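Minutes — Skirnex Listening Room, program meeting
April 7, 2021

Present: five members. Dede Gyamfi took notes.

1. August show. Losell's manager wants us to book the band for the whole evening, two sets, no opener. The claim is that the new record "sells itself." Advance orders stand at 54. Dede asked how that squares with the 736 tickets promised in the manager's email. No answer on file. Agreed to offer one set and a door split, and to see the signed rider before any poster is printed.

2. Quartey EP. The label says the lead track passed 1517 streams in its first week and calls this a breakout. Members were unmoved. The song is fine — the slide guitar is better than the singing — but we have heard "breakout" three times this year. Held over until someone has heard them live.

3. Sound desk. Skasano quoted for a replacement and says the old desk is beyond repair. It worked at the last two shows. A second quote is wanted.

4. Newsletter. 44 readers opened the last one. The proposal to go weekly was voted down, four to one.

5. Any other business. Merch table length still not settled. Dede to ask Losell's people what they need, in writing.

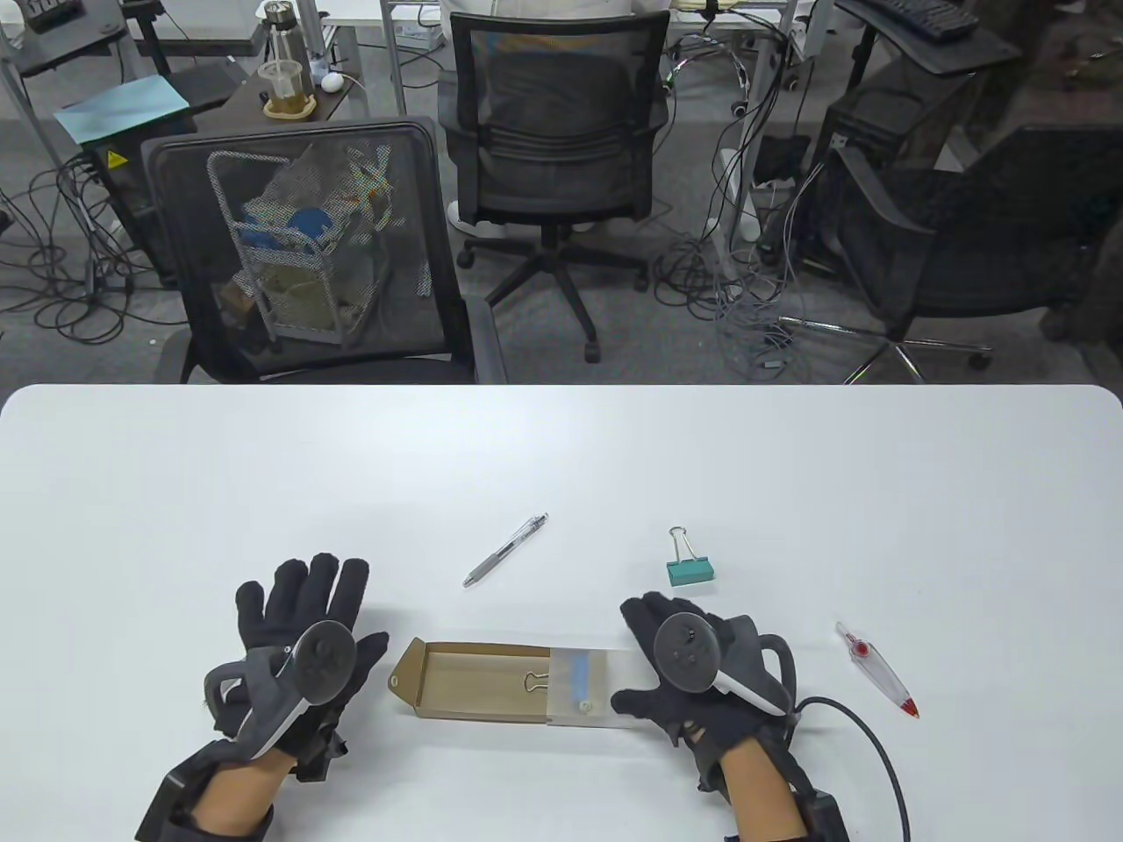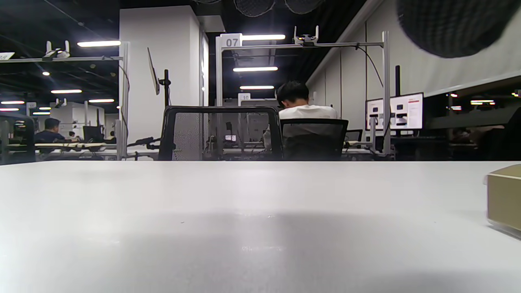 White tabletop, two views.

Recent items
Minutes, program meeting (March)
Quartey EP: first listen
Door split terms for visiting acts
Newsletter archive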